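Kruger Approves First Round of Gripper Purchases, Holds Off on Arms

Sunday, August 12, 2018

Kruger, the kitchen and dining services company based in Manora, has approved money for 10 hand-held grippers and put off a decision on robot arms until December.

The grippers will be used to record people doing ordinary table work, such as sorting cutlery and setting out serving dishes. The recordings are meant to train the arms the company expects to buy later. Under the plan, the arms would go first to the Gomalora dining hall, where flatware is still sorted by hand after each meal.

The vote came after a review of two bids. One supplier offered arms and grippers together as a package, with payment due on delivery. The other, Cirar, agreed to sell the grippers alone and hold its price on the arms through the end of the year. Kruger took the second offer. The package would have used up most of the equipment budget before the company had any recordings to work with.

The order also covers spare finger pads, storage drives and a service plan. Pads were listed as a separate line in the budget because they are expected to wear out faster than anything else on the tool. The company set aside enough for some 37 replacement sets.
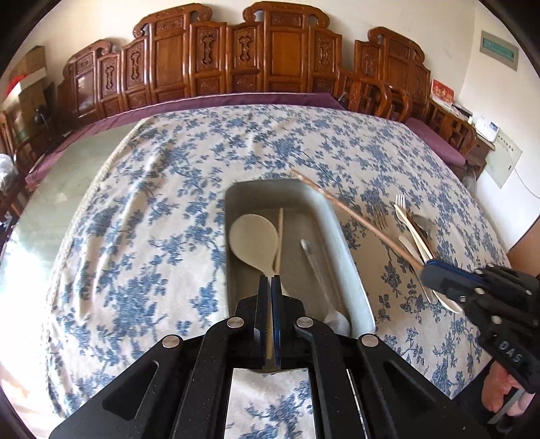
Two hand-held grippers at work with chopsticks at a white ceramic dish. A rice paddle and a metal spoon lie in the dish, with more cutlery on the tablecloth to the right.

Recording will be done in pairs, with each person using one or two grippers depending on the task. Chopsticks, spoons and forks are first on the list. Plates and glasses come later — the company wants breakage costs worked out before those are added.

Staff time is the largest part of the budget, ahead of the grippers themselves. Each recording shift is planned at two hours, and employees will be paid their regular rate. Kruger said it would not cut dining hall hours to cover the shifts.

Delivery is expected in six weeks. The company plans to split the grippers between Manora and Gomalora, with the larger share staying in Manora for the first month.

A report on costs and recorded hours is due before the December meeting, when the arms come up again. Cirar's price on them expires at the end of that month.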